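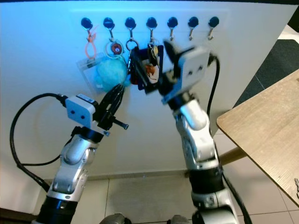
Sutcliffe Building, Shared Workspace
Minutes of the Tenants' Meeting, January 11, 2019
Minutes taken by Rongrong Shi. Chair: Naomi Barasa.
Present: tenants from Grikico and Turerik, both second-floor sublets, and the evening desk.

1. Previous minutes
Accepted. The desk asked that "the keys are now under control" be struck from the last set. Struck.

2. The key hooks
Most of the meeting went on this. The chair reported that the hook row by the entrance is in use and that she considers the matter settled. The minute-taker does not, and asked for that to be written down, so it is.

The idea, as agreed in June, was one hook per set of keys, with a label over each hook, so that anyone could see at a glance what was out. There are seven hooks. The labels have not been made. Grikico said people know which hook is theirs. Asked which hook was theirs, the two people from Grikico gave different answers.

Turerik raised the question of what is allowed to hang there. The row was meant for keys. It also has an orange lanyard with a clear badge holder on the first hook, and next to that a round charm with a cartoon face and a light blue pompom. Turerik's view is that the pompom is harmless and makes the set easy to find in a hurry. The desk's view is that it hangs over the badge holder beside it and that you can't take one without handling the other. Some discussion of whether the pompom could move along, there being free hooks at the right-hand end. No objection to moving it. No one offered to move it.

The chair said spreading things out would solve nearly everything. The minute-taker pointed out that everything is bunched toward the left because that is the end nearest the door, and that people coming in with coffee will keep using the near hooks whatever we decide here.

Lanyards: the desk would like cords wound up before they are hung. They tangle. Agreed in principle, which is what we said about the labels.

3. Replacement hooks
Sisano has quoted 529 dollars for a lockable key cabinet, fitted. Chair in favor. Turerik asked what the cabinet would do that a hook doesn't, apart from needing a key of its own, and where that key would be kept. The answer was "on a hook." Quote to be held over. The minute-taker notes that the quote doesn't say how many sets the cabinet holds and would like to know before anyone signs.

The desk suggested a sign-out sheet in the meantime. We had one before. It lasted 8 days and the pen went missing on the first. Grikico offered to try it again with a pen on a string. To be tried — expectations are low.

4. Lost keys
Chair reminded everyone that a lost front door key means new locks, and that the lease allows the landlord to bill up to 1000 dollars for it. Grikico asked whether this had ever been enforced. Chair didn't know. Turerik asked for the wording of the clause to be sent around instead of a summary of it. Chair will send it.

5. Actions
Labels for the hooks: Naomi Barasa. This is carried over.
Pompom set to go to a free hook: Turerik.
Sign-out sheet and pen: Grikico.
Ask Sisano for the cabinet's capacity and the cost without fitting: Rongrong Shi.
Lease clause to all tenants: Naomi Barasa.

6. Any other business
The kitchen fridge was raised and ruled out of order, as it has its own list.

Next meeting to be set by email once the labels are up, or sooner if that looks like taking too long.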